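A visit to the autumn wedding fair in Osteston

My sister is getting married next spring, and she asked me to go with her to the wedding fair in Osteston. I have lived in this country for five years, but I had never been to such a fair. Where I grew up, the bride's mother and her aunts arrange everything in a kitchen, so I was curious. I write down what we saw, in case it helps other couples who think of going in October.

The fair opens at 10 in the morning. We came a little before, and there was already a line at the door. You pay for the ticket at the entrance, and you receive a paper bag and a plan of the halls. Please keep the plan. The signs inside are small, and we walked past the bridal dresses two times before we found them.

The dresses are in the first hall. The largest stand belonged to Beneš, a family shop from Clirwood. They make part of their gowns themselves and order the others. My sister was worried that she would have to undress behind a thin curtain, but they had proper fitting rooms with a door and a mirror. She tried on 2 gowns. The first had long sleeves and many buttons at the back, and it took a long time to close it. The second was plain, with a wide skirt, and in this one she stood differently, I noticed it at once. The lady who helped us did not push. She wrote the style numbers on a card and told us that changes to the length are included in the price, but changes to the bodice are not. It is good to ask this at every stand, as the answers were not the same.

After the dresses we went to the hall for table decoration and rentals.

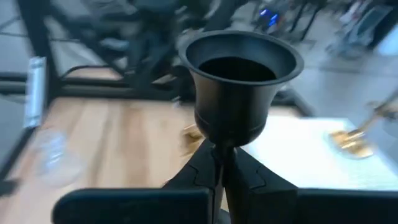
Black cup on a thin stem.

I had thought that one buys the decoration, but most couples rent it. The price is per table and for one night. You should ask who brings the things and who takes them away, and at what hour, for some halls in Clirwood want to be empty by midnight. My sister wants a simple table, with candles and low flowers, so that people can see each other when they talk. She had made a list at home, and this saved us from taking too many brochures. 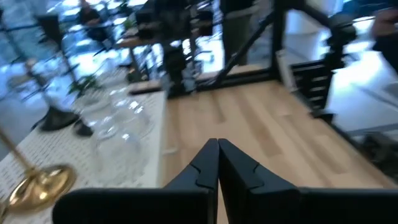
The catering stands were at the back, and here it was very full. We tasted a mushroom soup, which was good, and a small piece of salmon, which was too salty for me. Cakes you could only taste if you had written your name on a sheet in the morning. We did not know it. If you go, do this first, before the dresses.

One thing I did not expect was the talk about money. A planner at the Dumex stand said openly that their smallest package begins at 2000 dollars, without food. It is a lot for us, but I was thankful that she gave the number without asking first for our telephone. At other stands we had to fill in a form before we could hear any price, and my sister now receives many messages.
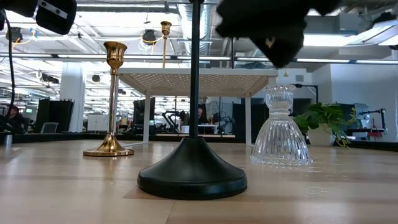

At noon there was a fashion show in the first hall. The chairs were all taken, so we stood at the side. The music was a bit loud, but the gowns moved nicely and one could see how a train behaves when somebody turns around. For the men there were only a few suits at the end. I think grooms would like more than this.

We ate a sandwich in the café on the upper floor and went once more to Beneš before leaving. My sister made an appointment at their shop, where she can try the plain gown again with the right shoes. Parking behind the hall is free with the ticket, but you must have it stamped at the exit desk. 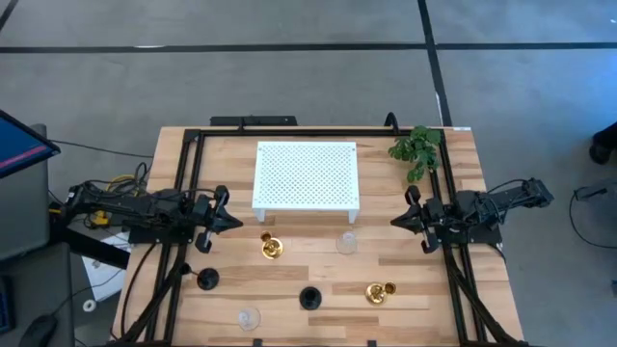
Wooden tabletop in a black frame.

The fair comes back to Osteston in the spring, in the same halls. My sister will be married by then, but our cousin has already asked me if I would go with her.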